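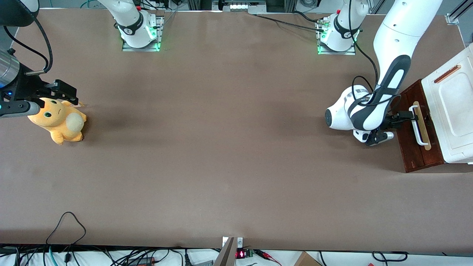

Yellow plush with the cream tail, on the taupe table

How do I wash a plush with a fluffy tail?

Mahfuz Akanda
The body is plain yellow plush and I'm not worried about it. The tail is large and fluffy and I don't want it to mat. It also has two round green eyes. The tag on mine is too faded to read. Can it go in the machine, or is it hand wash only? I paid 48 dollars for it and can't find another.
Posted 14th February

Edivaldo Barbosa
Hand wash. Cool water in the sink, a little mild detergent, squeeze it through and don't rub the tail. Rinse until there are no suds. Roll it in a towel and press, then leave it on a rack for 2 days. Brush the tail with a soft pet brush when it's nearly dry and again once it's fully dry. No dryer, the heat can frizz long pile and it won't come back.

Fagundes
I put mine in a pillowcase on the delicate cycle and it was OK. Tail got a bit flat. Don't know about the eyes, mine are stitched.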